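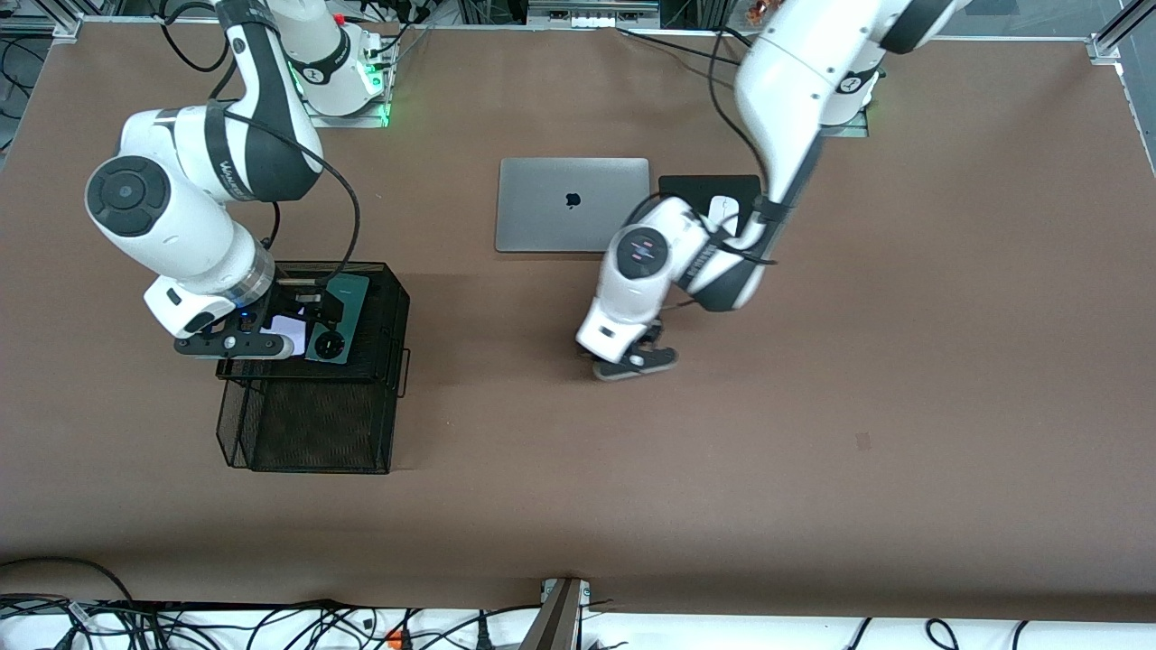 Salma Ait Brahim

Perguntas frequentes: troca e reparação de telemóveis na loja

Que equipamentos aceitam?
Aceitamos smartphones de qualquer marca, com ou sem carregador. Tablets só na loja da Bumbridge. Não recebemos telefones fixos nem relógios.

Preciso de marcação?
Para entregar um aparelho, não. Para a troca de bateria no próprio dia é preciso marcar pelo telefone ou ao balcão. Ao domingo estamos fechados.

Quanto custa o diagnóstico?
É gratuito se aceitar o orçamento. Caso contrário, cobramos a taxa indicada na tabela afixada na loja.

Os meus dados são apagados?
Na reparação, não mexemos nos dados, mas pedimos que faça uma cópia de segurança antes da entrega. Na retoma, o cliente deve terminar a sessão em todas as contas e repor as definições de fábrica. Um telemóvel bloqueado por uma conta não pode ser retomado.

Tenho de dar o código de desbloqueio?
Só quando a avaria obriga a testar o ecrã, as câmaras ou o som. Se preferir não o dar, assinale essa opção na folha de entrada. Nesse caso os testes são feitos consigo, no levantamento.

Devo tirar o cartão SIM?
Sim, e também o cartão de memória, a capa e a película. Não guardamos acessórios.

O ecrã está partido. Ainda vale alguma coisa?
Em muitos casos, sim. O valor depende do modelo e do estado da placa. Se a tampa traseira também estiver rachada, o desconto é maior.

Como recebo o valor da retoma?
Por transferência ou em saldo de loja. O saldo pode ser usado em Bumbridge e em Esetcombe. Não pagamos em numerário.

Qual é a garantia?
As peças e a mão de obra têm garantia, com o prazo escrito na fatura. Ficam de fora as quedas e o contacto com líquidos depois do levantamento.

Posso enviar pelo correio?
Pode. Use uma caixa rígida, desligue o aparelho e junte o formulário Rallport preenchido. Escreva na caixa o apartado 3067. O porte de ida é por conta do cliente.

Onde vejo o estado da reparação?
Ligue para a extensão 274 e indique o número da folha de entrada. Para assuntos de faturação, a extensão é a 409.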